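Omeck two-arm cell: purchase planning notes

Read this before asking for a second cell.
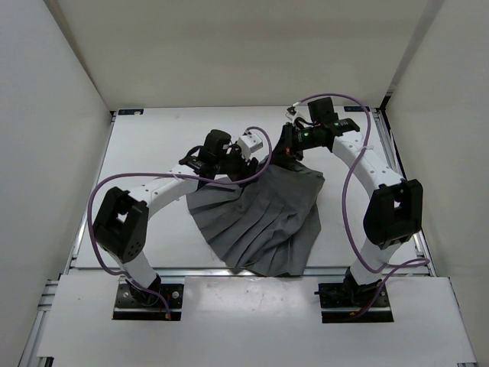

Both grippers at the top edge of the pleated cloth.

Status: not approved. Jong-dae Yeo wants 2 more cells. I'd hold off until the August spend is sorted.

Known gaps
- The Mesavix quote leaves out cables, spare fingers and shipping.
- Setup took more than 50 hours of Eun-ji Cho's time – budgeted at 5.
- "Handles any garment" is the sales line. We have only tried cloth.

Files: quotes.csv, hours.csv

Contact: Vendula Hubáček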